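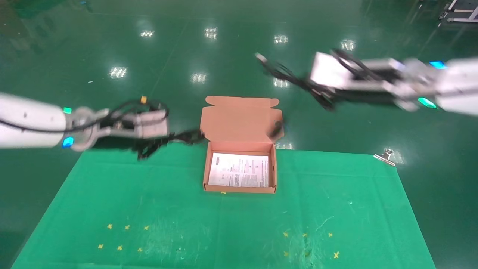 House rules for two-arm packing benches: what do you have on the wall?

Studby
28 Mar 2021

I've been asked to write the rules for our packing bench at Cedalham. Two arms, one mat, a flat box, an instruction sheet and a lot of black cable. The current rules are a page from February that says "be careful" in a larger font each time it has been reprinted.

The formal side is in hand. The risk assessment is done and signed, and the integrator supplied a manual thick enough to stop a door. What I lack is the everyday stuff. Who may reach in and when, how the cable should be presented, what counts as a reject, and who is allowed to change the speed. At the moment the answer to that last one is "whoever is running late".

I'd like it to fit on 2 pages. Does anyone have a list they'd share, or at least know which rules people really follow?

Rimkutė

Just buy a cage. Job done.

Studby

We have guarding, thanks. I'm after rules for the people who hold the key to it.

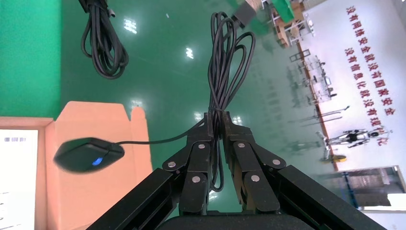 Noel Magbanua

I've written three of these and been ignored on all of them, so take this as expert advice.

Start with the cable, as it will cause most of your grief. Pick up a coil by the whole bundle, with all the loops gathered between the fingers. One loop hanging free is enough to snag a box flap or the other arm, and then you have two robots in a tug of war over a lead. Our rule is that any strand drooping more than 300 mm below the fingers means stop, put it down, re-coil. It gets followed mainly because we painted a mark on the post and people enjoy pointing at it.

Connectors next. Grip the coil and leave the plug alone. If the plug is inside the fingers, that cable goes in the reject tub even if it looks perfect. You will get arguments about this from whoever pays for cables.

Only one arm over the box at a time unless the program was written and tested for both. Write that down in those words, or somebody will decide that two arms pack twice as fast.

For reaching in: stop the cell properly, wait until both arms are still, take the key with you. Coloured lights on an arm mean whatever your manual says they mean. I once worked with a bloke who had his own theory about blue. Put the real meanings on the wall beside the bench.

Speed changes go in the book with initials. We cap ours at 225 mm per second whenever a gripper, pad or program has been changed, and it stays there for the first 28 boxes. That number came out of our own trials, so do your own.

Last one, tape marks on the mat. If they're your reference positions, they get checked at the start of shift, and so do the clips holding the mat down. A mat that has crept sideways gives you very consistent work in the wrong spot.

Janska

Agree with most of Noel's, except I'd put the reaching-in rule first and in bold. People read the top line and then go to lunch.

Also give the sheet an owner and a review date. Ours had neither, and for a good while it told us to report faults to a man who'd moved to the coast.

Studby

Pinching the strand rule and the initials. The speed book is going to be very unpopular, so I'm putting that one on page 2.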